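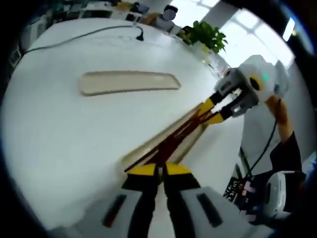
Bimanual stick packing with two hand-held grippers, bundle held at both ends in the tray.

Segmenting two-gripper demos with a lid step
Posted by Tavion Kowalczyk in Teleoperation and Hand Teaching

I'm recording demonstrations for a packing task: bundle of thin sticks into a long, narrow case, then the lid. I have 269 episodes so far. The policy trained on them places the bundle acceptably but stalls before the lid, with both arms hovering. Each episode is one continuous recording. Should I split it at the lid, or keep it whole and collect more? Config is the Dudano default, chunk length unchanged.

Birthe Vigfúsdóttir
Keep it whole for now and look at your pauses. If the operators stop to think between releasing the sticks and reaching for the lid, the policy learns the stop. We had the same behaviour at Siltmont on a drawer task. Trimming every idle stretch of over 500 milliseconds at the handover fixed most of it without any new recordings. Trim both grippers on the same timestamps or they drift out of sync, and you'll be chasing a second fault.
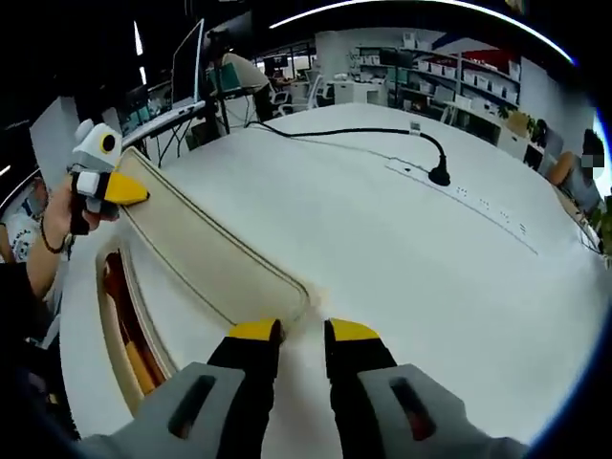
Lid handling needs its own convention, agreed before anyone picks up a gripper. Decide which hand leads and which supports, and keep that assignment for the whole set. With a long beige panel lying diagonally and one gripper holding its far end, the near gripper can go to the corner or to the long side, and both will look reasonable to the operator. Mixed together in one dataset they give you two modes, and a small policy may average them into a hover. Choose the corner. Also vary the starting angle of the open case on purpose, in steps you write down, so you can check coverage later.

Tùng Kim
Had this. More data worked for me, went to 2101 episodes and the hovering stopped. Didn't change anything else. Took until May though.

Tavion Kowalczyk
Thanks both. Checked the logs and the idle stretches are there in most episodes, worst with the newer operators. I'll trim first, then re-record the lid with a fixed lead hand.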